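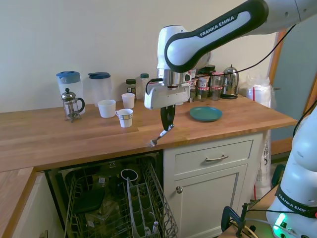
Unit 2: Loads on Domestic Work Surfaces
Course notes, Tarek Chamoun. Revised 30 Sep 2022.

These notes cover the two load cases used in the Asmont exercises. Students who missed the session on units should read Unit 1 before attempting the problems.

2.1 Distributed load

A distributed load is spread over a length or an area. Stored dry goods are normally treated this way, even when the packages are of different sizes. For a straight run of counter, convert the load to newtons per meter of length and treat the run as a simple beam between supports.

With a load w per meter and a span L, the maximum bending moment for a simply supported beam is wL²/8, at midspan. Doubling the span multiplies the moment by four. This is why the position of the cabinet sides matters more than most students expect.

2.2 Point load

A point load acts at one location. Small appliances with a narrow base are usually placed in this group. For a load P at midspan the maximum moment is PL/4. If the load sits at distance a from one support and b from the other, use Pab/L.

Check the overhang separately. A load at the free end of an overhang of length c gives a moment of Pc at the support, and the top face is in tension there.

2.3 Worked case

A span of 1000 mm carries a point load of 208 N at the center. The moment is 208 x 1.0 / 4 = 52 N m. Replace the load with 212 N and the moment is 53 N m. Self-weight is left out of both results - add it as a distributed load if the problem gives a density.

2.4 Common errors

Mixing millimeters and meters in the same line. Using mass in place of force. Applying the simple beam formula to a run that continues over a middle support; that case is covered in Unit 4.

Problems

Do the Sendis and Harb sets in full. The Petby set is optional until December. Show units on every line. Questions about marking go to Ghada Nseir.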